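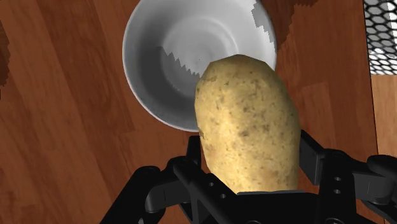
Yellow one, bowl standing by.

plastside
Brulter potatoes, the bag says "all purpose." I boiled them for mash and got wallpaper paste. What purpose was that?

rusu_again
You overworked them. Yellow potatoes want a ricer and then to be left alone. If you used a hand mixer, you made the paste yourself.

plastside
I used a hand mixer. I'd like to speak to a different forum member.

Plorkadero
Start in cold salted water, 200 grams of butter to 2 pounds, hot milk at the end. Mixer is fine if you quit early.

rusu_again
Mixer is never fine. 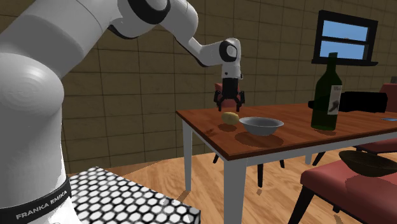

oldskillet
Disagree with both of you. Bake them whole, scoop them out, mash with a fork. Boiling just adds water you spend the evening trying to get rid of.

plastside
I have 800 grams left and my dinner is at six. Baking is for people who plan.

Plorkadero
Then boil, drain, and put the pot back on low heat for 2 minutes with the lid off. Fork, no mixer.

rusu_again
Finally, some sense. Still should be a ricer.

plastside
Fork it is. The first batch is in the fridge if anyone is hanging wallpaper.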